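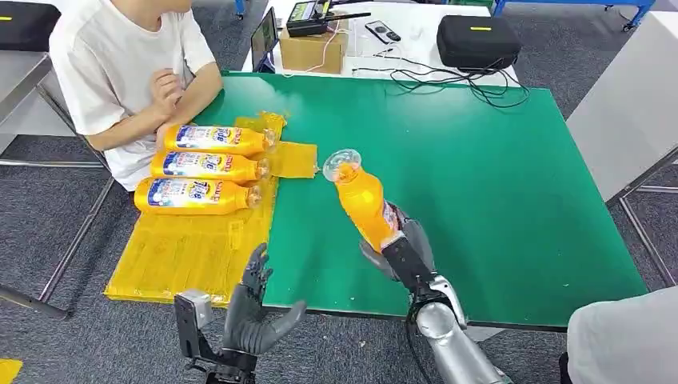 Figure 3. Orange plastic bottles on a green-topped table.

4.2 Air leakage after retrofit

Claims that new weatherstripping alone cuts heating use by a fixed share should be read with care. The figure most often repeated in dealer brochures goes back to a single set of tests on unoccupied houses, and we could not find the raw readings. Pisharody's later work used 41 occupied homes in Windley, a better sample, but 23 of them also had attic insulation added during the same season. The two effects were never separated.

Our own readings are less flattering to the product. Sash windows fitted with the Celto seal leaked less than before in the first November, as expected. By the second heating season much of that gain was gone in the Grilldale houses, where the sashes are opened daily. We do not know whether the seal wore out or was badly fitted to begin with. Danladi argues for wear. The installers' notes are too thin to settle it.

Payback estimates deserve the same doubt. The Zieliński method assumes a constant indoor temperature, and few households keep one. Of the 2,052 hourly records we kept, roughly half fell outside its limits. Fuel bills were collected through 12/31/21 and are given in Table 2, but they include cooking and hot water, so we draw no savings figure from them.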